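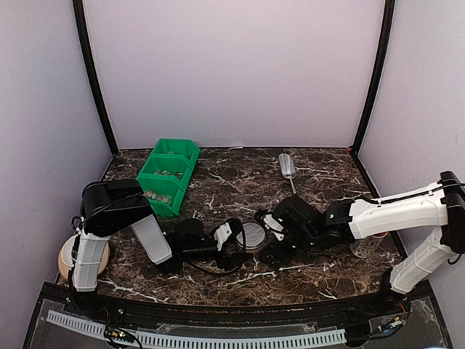 Unit 5: Planning a Guided Walking Tour

Reading for this unit: Whitlock, chapter on route design. Bring your Grarkadgate street map to class.

1. Route length
A city walk for mixed ages should stay under two hours. Count the stops first, then the distance. Most new guides plan too many stops and end up rushing the last ones.

2. Group size
The Prellside old town walk in our case study took 1,807 guests last season on 91 departures. Work out the average group size and compare it with the width of the sidewalks on the harbor section. Would you split the group?

3. Meeting point
Choose a place with shade, a restroom within 200 yards and room to stand clear of traffic. Delacroix Square meets all of these. The station entrance does not.

4. Private bookings
Ask for the ages of any children, walking ability and preferred start time. Confirm the end point in writing, especially if it differs from the start.

5. Bad weather
Mark two indoor stops on every route. Detlef Voß uses the covered market and the Amik ferry hall.

Assignment
Draft a route with six stops and a timing sheet. Include one shortcut back to the start. Due 23rd April, on paper, at the beginning of class.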